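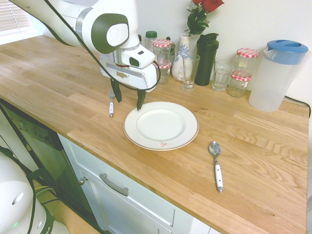
Table-laying demonstration: the arm over a dinner plate on the oak worktop.

Dorketti Kitchen Arm — demonstration visits

The Dorketti is a single arm with a two-fingered gripper, set up for light handling jobs in a domestic kitchen. It can be seen working at the Rukport showroom, where we run demonstration visits from August. Visits are free but must be booked.

What you will see

A visit lasts 65 minutes. The main part is table laying with a plate, a fork and a spoon on an ordinary worktop. We leave the back of the counter as it would be in a lived-in kitchen, with storage jars, glasses, a pitcher and a vase of flowers, so that visitors can judge how the arm moves near things it is not meant to touch.

The demonstration is run by Joon-young Shin, who also answers questions. He will repeat any part of it on request and can slow the arm down if you want to look at the gripper while it is moving. Runs do sometimes fail. When one does, he stops the arm, puts the items back and starts again, and you are welcome to ask what went wrong.

After the break visitors may set out the cutlery themselves. You can also bring your own plate or utensils. Please keep to items under 400 grams and avoid anything you would mind having chipped.

About the unit

The demonstration arm is finished in white with dark green trim, and the gripper fingers are dark green as well. The fingers open and close in parallel and can be changed without removing the wrist. Two finger sets are supplied:

Standard — for plates, cutlery and small lidded jars
Wide — for tumblers, bottles and pitchers

Only the standard set is used during a visit. The wide set is on the side table for handling.

The arm is sold with its base, gripper, both finger sets and control unit. Installation is quoted separately after a site survey. It is not suitable for use over a lit hob, and we do not supply it for commercial kitchens.

Getting here

The showroom is at Unit 18, Zarham Yard, Rukport. Use the side entrance facing the car park. There is step-free access throughout, and the demonstration counter can be viewed from a seated position.

Visits start at 10.30 am and 2 pm. Please arrive a few minutes early, as the door to the demonstration room is kept closed while the arm is running. Children are welcome with an adult but must stay behind the floor line.

Booking

Book through the contact form or at the showroom desk. Tell us if you are bringing your own items — it helps to know the size and shape beforehand. School and college groups should book through Tambunan, our training partner, who run a longer session with time set aside for programming.

Prices and delivery times are given on request after a visit.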